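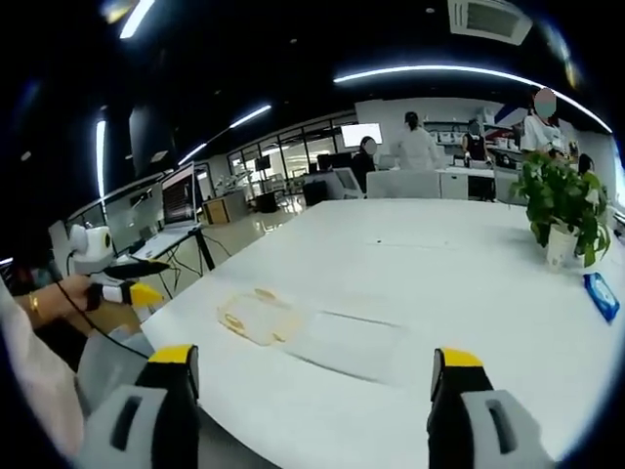 Last changed: 29 June 2025

Clear cases on a white table

I have been replacing the opaque pouches in my desk kit with transparent ones. The reasoning is simple. With an opaque pouch I open it, look, close it, and open the next one. With a clear one I read the contents through the wall. The cost is that a clear case is very hard to find once it is put down on a white surface, and my table is white.

The flat one with the yellow-orange outline does well on this count. The body nearly disappears against the tabletop, but the colored edge and the small orange loops stay readable from across the room. The clear rectangular one next to it does badly. All I get is a pair of thin gray lines along the long edges, and at the right end not even that. I have put a notebook down on it twice without noticing.

Things I tried, in order:

Moving the clear case to a darker surface. Works completely, but the only dark surface I have is the shelf, and then it lives on the shelf and never gets used.

A strip of Dinmont label tape along one short end. Legible, but the adhesive creeps in warm weather and picks up lint. Removed after 2 weeks. The residue came off with rubbing alcohol, which I would test on a corner first as it can haze some plastics.

A paper insert cut 3 mm undersize on all sides. This is the current solution when the case is holding flat papers. It gives up some of the transparency, so I only line the back.

Colored edging, copied from the outlined one. I bought a roll from Goodwin and have not applied it yet. The corners are the hard part. Edging wants to lift on a tight radius, and I expect to have to notch it.

On cleaning. Clear plastic shows every fingerprint at a low angle, and so does a pale tabletop with a smooth finish. I keep a blue packet, apparently of wipes, near the right edge of the table for this. I wipe the table first, let it dry, then do the cases, then go over them with a dry cloth. Done the other way round, the cases pick up whatever is left on the table. Stray specks are much more obvious on white than they ever were on my old Vuvmont desk, which was a mid-brown and hid everything short of a coffee ring.

The plant stays on the table. It is in a white cup-like pot and the leaves have spread out over the sides, so it takes up more room than the pot would suggest. I tried it on the windowsill last September and it dropped leaves until I brought it back. When I wipe down, I lift it, wipe under it and put it back in the same place. Papers do not go under the leaves - I water from the top and it drips.

Sizes, for anyone replacing a similar set. Measure the largest sheet you intend to store, then add clearance on both dimensions. A rounded corner eats into the usable area more than the outside measurement implies, and a sheet that fits on paper can bind at the corners. I rejected a Demano case for this reason. It was long enough on the ruler and the sheet still curled.

The edging test is next. I will do the short end first and leave it a week before committing to the long sides.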